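4. Setting up the guard post roster

The roster decides which guards can sign on at each gate of the mission. Set it up before you issue any passes. You need a supervisor login and the staff list agreed with the guarding contractor.

1. Open Vedow on the gate terminal and choose Posts, then Add post.

2. Type the post name as it appears in the contract, for example Villanueva Gate. The name can have up to 42 characters.

3. Choose the employer for the post. If guards from two employers share a gate, add it twice — once for each employer.

4. Under Licence check, select Armed or Unarmed. An armed post will refuse any guard whose permit has lapsed, even if a supervisor is signed on.

Note: Locally hired guards and guards posted from abroad are kept on separate lists. Moving a guard between lists clears the permit record, and it must be entered again.

5. Press Import and pick the staff list. Check the names on screen against the printed copy.

Caution: Do not delete a guard who is absent because of a dispute or stoppage. Set the status to Stood down. Deleting the entry also removes the sign-on history, which the mission may be asked to produce.

6. Set the minimum cover. If fewer guards sign on, the terminal shows code 410 and the duty officer gets a message.

7. Press Save and print the roster for the gate folder. 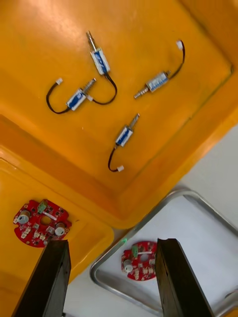
8. Sign out of the supervisor login.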